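Products > Arms and Workcells > Tabletop > Fernel Kitchen Bench Kit

Fernel Kitchen Bench Kit

If you've ever tried to teach an arm to put away the dishes, you know how much of the month goes into everything except the arm. You shop for plates that won't skid. You screw things to a table, unscrew them, and find on Saturday that the table has a wobble you never noticed with people eating off it. We went through all of that in our own shop in Woltunton, more than once, and the Fernel kit is what came out of it. It's a tabletop workcell for household handling: a mounting table, the arm bracket, the task software, and a set of kitchen props that we've dropped, washed, swapped and argued over until we liked them.

We love this kit. We use it every day, and a lot of what's below comes from living with it.

What you get

The table arrives in two pieces and bolts together with the key in the box. The top is matte on purpose. Our first version was glossy, and every mug had a twin underneath it that the vision software found very interesting. The bracket fits the Daneshvar arm straight away, and we can drill the plate for other arms if you send us the bolt pattern before you order.

The props are ordinary kitchen things, the kind you'd find in somebody's cupboard. We tried plastic look-alikes early on and went back to the real stuff within a week. A real mug has a handle that's a little thicker on one side, and a real lid fits a bit loosely, and those are the things you want your arm to meet before it meets a customer! The exact colors and shapes change from batch to batch depending on what our supplier has, so please don't order expecting a particular plate.

The software comes with 15 starter tasks. Each one is a plain text file with a start layout, a finish layout and a time limit, and you can copy one and change it in a couple of minutes. The ones people seem to run first are hanging a mug, lifting a lid, and moving a plate from rack to tray.

How it's laid out

The middle of the table stays open and the props live around the outside. That sounds obvious, but it took us a while to get there. When everything sits in the center, the arm spends its whole day dodging. With a clear patch to work across, it can pick something up on one side, settle, turn it if it needs turning, and set it down on the other. The mug tree goes toward the back, where the wrist can come at the pegs from the front, and the drying rack goes off to the side so the plates are held on edge.
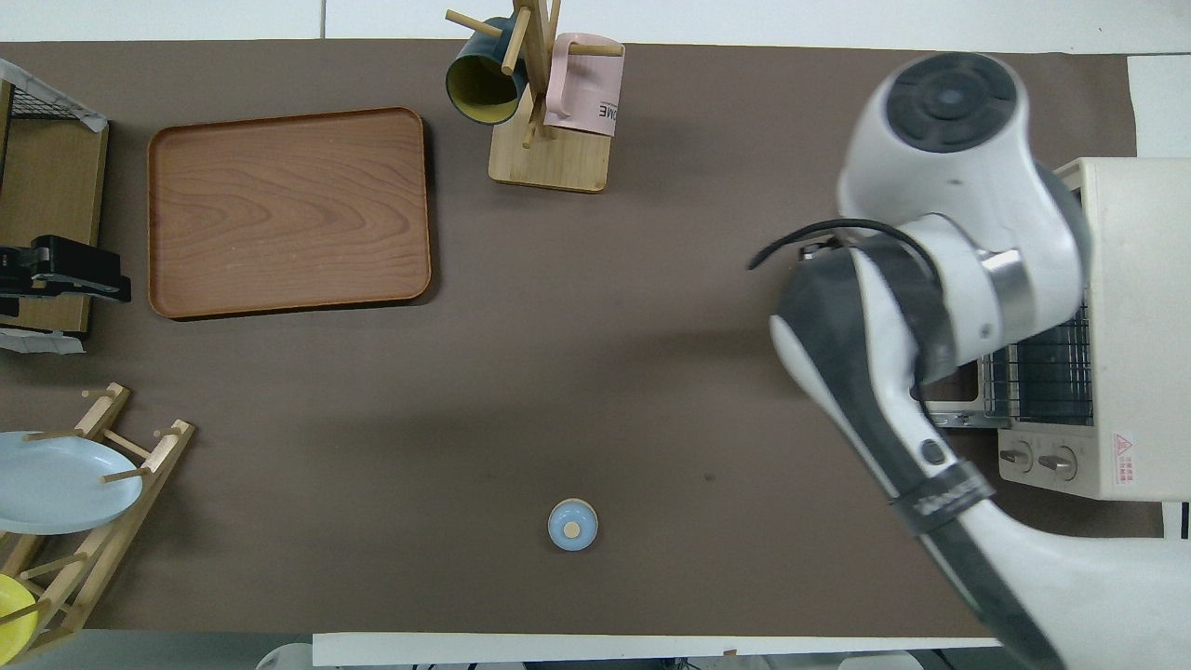

Wim Vandenberghe wrote to us in May that the mug tree had given his group more trouble than the rest of the kit put together, and that he wouldn't trade it for anything. His complaint was with the task file: it scored a mug as hung if the handle touched a peg, and he'd watched plenty of mugs touch a peg and then slide off. He wanted a hold time. He also asked for a version where the arm has to choose a free peg on its own.

He was right about the scoring, and both changes are in the current release. A mug now has to stay put for 2 seconds after the gripper lets go. If you have an older copy, the update is free and takes over your existing task files without touching your edits.

What it's good at

Repeating things. You can reset a layout by hand from the printed sheet and be ready for the next run before the logs finish saving. Our longest stretch on one task was 276 runs of the lid lift, spread over a week with three of us taking turns at the reset, and the table hadn't shifted on its feet at the end of it. The bracket wanted a quarter turn on one bolt, so we've added a locking washer there.

It's also very good at showing you where a grasp is weak. Small knobs on small lids are a wonderful test. There isn't much to hold, the thing underneath is light enough to come along for the ride, and a grip that's a hair too high will slip right off the top. We've had people bring in arms that did beautifully on wooden blocks and spend a happy afternoon losing to a lid.

What it isn't so good at

Anything with water. The tabletop wipes clean and will survive a spill, but there's no drain and no lip, and the cable channel is open on one side. Please don't run wet dishes on it.

Soft things are only so-so. You can lay a dish towel on the surface and practice folding, and a few people do, but the task files don't score cloth at all yet. We're working on it and don't have a date.

And the kit is sized for one arm. Two will physically fit if you mount them at opposite corners, but they'll meet in the middle sooner than you'd like.

Setting it up

Give yourself a morning. The table needs a level floor and enough room behind it to walk. Run the arm cable with a good loose loop at the elbow and check it through the full swing before you power up the gripper, as a cable that's fine at rest can sweep a mug off the table when the shoulder turns. Calibration takes nine touches with the pointer tool, and the software tells you which one to redo if a reading looks off.

Keep people out of reach while it's moving, and put the stop button where your hand already is. We keep ours at the front left.

Spares and extras

Props break, so we sell them loose. A replacement set is $87 and includes two mugs, a plate, a lidded jar and a bag of pegs for the mug tree, which do snap if the arm leans on them. The Lotlow shelf add-on gives you a second level at the back of the table for reaching tasks. It bolts into holes already in the tabletop, and you'll need to redo calibration afterward.

Ordering

Kits are built as orders come in, and we run each table through the mug and lid tasks before packing it. Send us your arm model, your gripper and the width of your narrowest doorway. If you're near Woltunton, come by and try the kit with your own gripper first. Bring a mug from home if you like.

Fernel Kitchen Bench Kit, Woltunton | Contact us | Copyright Fernel, all rights reserved | Back to top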